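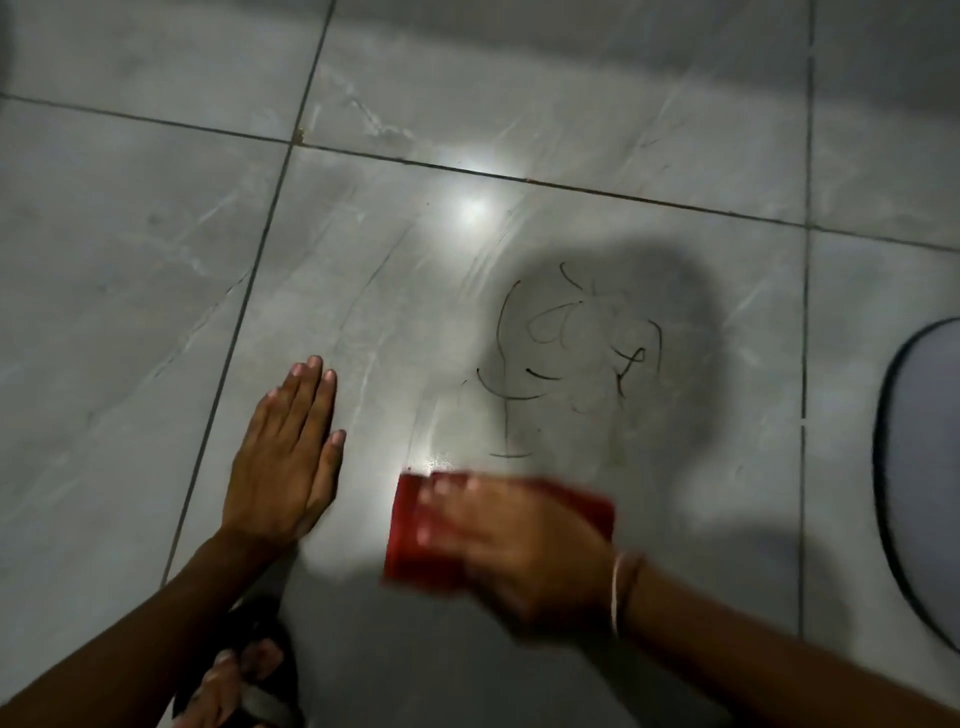 Tallier lanza Grelluvar, una web de deporte y cultura popular con redacción propia

La nueva cabecera digital empieza a publicar en marzo con una plantilla de 30 periodistas, un boletín diario y una red de pódcast

La editora digital Tallier pondrá en marcha en marzo Grelluvar, una publicación en español dedicada al deporte, la televisión y la cultura popular. El sitio será de acceso gratuito y se financiará con publicidad, patrocinios de audio y un programa de socios de carácter voluntario.

Grelluvar nace con una redacción de 30 personas, entre redactores, editores de mesa, productores de audio y verificadores. La mayor parte del equipo procede de prensa deportiva, radio local y revistas culturales. A la plantilla se suma un grupo de 40 colaboradores que firmarán piezas por encargo, con tarifas públicas que podrán consultarse en la propia web.

La portada se organizará en cuatro secciones: Fútbol, Otros deportes, Pantallas y Archivo. Esta última recuperará crónicas y reportajes publicados originalmente en la revista Makris, cuyo fondo adquirió Tallier el año pasado. El fondo reúne 1,000 textos, de los que 400 estarán disponibles desde el primer día. El resto se incorporará por lotes a medida que se complete la revisión de derechos y la corrección de los textos digitalizados.

Cada pieza del Archivo llevará su fecha de publicación original y una nota con los cambios introducidos, si los hay. Los autores que prefieran retirar un texto podrán solicitarlo por escrito a la redacción.

Audio y boletín

La oferta de audio arrancará con tres programas. El primero, Stosska, será un pódcast diario de actualidad deportiva que se publicará a las 7:00 horas, hora peninsular. Los otros dos tendrán periodicidad semanal y tratarán sobre series de televisión y sobre historia del periodismo deportivo. Todos podrán escucharse en la web y en las plataformas habituales, sin registro previo.

El boletín de Grelluvar se enviará cada mañana a los suscriptores poco después de la publicación del pódcast. Incluirá una selección de artículos propios, enlaces a trabajos de otros medios y la agenda de retransmisiones del día. La inscripción ya está abierta.

Política editorial

Grelluvar publicará su libro de estilo y sus normas de corrección junto con el lanzamiento. Los errores de hecho se corregirán en el mismo artículo, con indicación de la hora y del contenido modificado. Los contenidos patrocinados irán identificados en la cabecera y no los elaborará la redacción – de ellos se ocupará un departamento separado de Tallier.

El sitio no ofrecerá pronósticos de apuestas ni aceptará publicidad de casas de juego. Los comentarios estarán abiertos en una parte de los artículos y contarán con moderación en horario de redacción.

Programa de socios

Los lectores que lo deseen podrán hacerse socios mediante una cuota mensual o anual. La cuota dará acceso a una versión de la web sin anuncios, a los episodios de audio sin cortes publicitarios y a un encuentro trimestral en línea con la redacción. Los suscriptores de Makris con una suscripción en vigor en el momento del cierre de la revista serán socios durante un año sin coste. Tallier les enviará las instrucciones por correo electrónico antes del lanzamiento.

Sobre Tallier

Tallier es una empresa editora independiente especializada en publicaciones digitales en español. Edita boletines temáticos y produce audio para terceros. Grelluvar es su primera cabecera generalista de deporte y cultura.

Contacto para medios

Departamento de Comunicación de Tallier. Las solicitudes de entrevista, logotipos y material gráfico se atienden a través del formulario de la sala de prensa, de 9:00 a 18:00 horas.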